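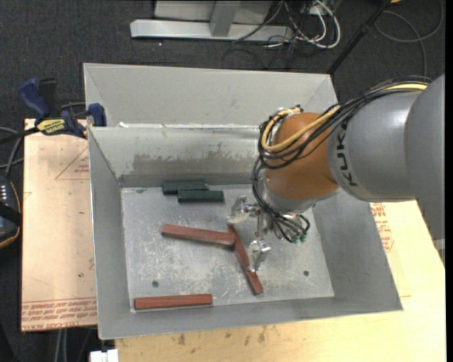
What is the best thing to keep wooden blocks in?

A wide, shallow container with sloping sides, so that a small hand can reach the bottom and the block you want doesn't disappear under all the others.

My aunt would have told you the same, only it would have taken her until teatime. She kept ours in a metal bin that had come out of the old Clirken sawmill when they cleared the sorting shed, and she was as proud of it as other women in Kirkilel were of their china. It lived under the stairs with the umbrellas. When it was dragged out across the tiles it made such a noise that the dog next door would start up, and then my aunt would call over the fence to apologise, and then there would be a conversation, and by the time she came back in my sister and I had generally built something and knocked it down again.

The blocks were offcuts from the same place, sanded by my uncle in the evenings and painted with whatever was left in the tins. There was a dark green left over from the shed door and a red that had been meant for the window boxes and went on browner than it should have. I loved the green ones. You had to share them out fairly, and my sister's notion of fairly was that she was older.

I hadn't thought of any of it for years, and then in January the house at Wiriya Lane was sold and I went up on the coach to help with the packing. My sister had got there before me, naturally, and had labelled everything. She had a pad of those removal firm forms, and when I came in with my bag still on my shoulder she was sitting on the bottom stair writing 2692 on a box of saucepans, that being our number with the storage people, and she said without looking up that I could start under the stairs if I wanted to be useful.

Well, I did want to be useful, and I was for a good ten minutes. I got the umbrellas out, and a carpet sweeper, and a bag of bags. Then my hand met the cold rim at the back and I knew what it was before I saw it. I pulled, and out it came over the tiles with that same dreadful screech, and I heard my sister put down her pen.

"Oh, you haven't," she said.

They were still in it, not the whole lot, for we'd lost plenty down the years to the garden and the coal fire, but enough to cover the bottom. The paint had rubbed away at the corners. One of the red ones had teeth marks along the edge, and each of us said at once that they were the other's.

We only meant to look. There was a van coming at 11 the next morning and the whole upstairs still to do, with the linen not even sorted, and my sister is somebody who finishes things. But she came and sat down on the floor with her back against the wall, with a bit of a groan on the way, and picked up a green block and turned it over, and then she set it down on the tiles between us and sat looking at me. So I put a red one across the top. I couldn't very well not.

We built the sawmill, or what we remembered of it. We disagreed about the side the chimney had been on. She said left, I said right, and I went to find the photograph to prove it, but the photographs were in a box under three other boxes and taped shut in her best manner, so we let the chimney stand in the middle and agreed that it was wrong. The light went. I got up to put the kettle on and found she'd packed the kettle, and we boiled the water in a saucepan out of 2692, which meant cutting the tape, and she let me do it.

It was past nine when she said we'd better get on. She took the chimney down first, carefully, and laid it in the bin, and I passed her the others as she held her hand out for them. She didn't toss them in the way we used to. When they were all away she wrote out a label, tore it off the pad and stuck it on the side, and smoothed it flat with her thumb.

I had to put my glasses on to read it. In her square capitals she had written my address, and under that, smaller, "green ones to be shared".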